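Graluvis Learning Systems
Collection Cell Inspection Checklist – Wrist Camera and Gripper
Site: Gough building, cell 4
Date of inspection: 2021-02-15
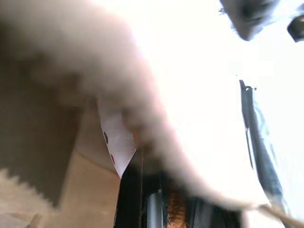
This checklist is to be completed before each block of demonstrations is recorded for the Zotik grasping set. Items marked Fail must be cleared by the cell supervisor before recording begins. Items marked Advisory may be carried over to the next inspection.

1. Emergency stop within reach of the operator
Pass. Tested from both operator positions.

2. Guarding and floor markings
Pass. Tape at the cell entrance is worn and should be replaced in February.

3. Gripper fingers secure and undamaged
Pass. Fingers were checked by hand with the drive power off.

4. Wrist camera view
Advisory. A finger may cover a large part of the view when close to the lens, and objects behind it lose contrast. Demonstrations in which the target stays hidden throughout the approach are to be tagged "occluded" and kept in a separate folder. They are not to be deleted.

5. Exposure and background
Fail. Bright backgrounds are washing out to plain white. Exposure is to be locked before the first demonstration and the setting written in the cell log. Re-inspect after adjustment.

6. Cable routing at the wrist
Pass. No rubbing found through the full range of movement.

7. Objects in the work area
Advisory. Mixed materials are permitted, including card and soft or fibrous items. Loose fibres are to be removed from the fingers at each changeover. Sharp-edged items require gloves when being placed by hand.

8. Speed limit during hand-guided recording
Pass. Limit confirmed at 18 per cent of rated speed.

9. Storage and labelling
Pass. Free space on the Jostico recorder was adequate for the planned block of 80 demonstrations. Labels are to be entered at the end of each block – late entries have caused mismatches in earlier sets.

Result: recording withheld pending item 5
Next full inspection: after 5 blocks, or following any change of fingers or camera mount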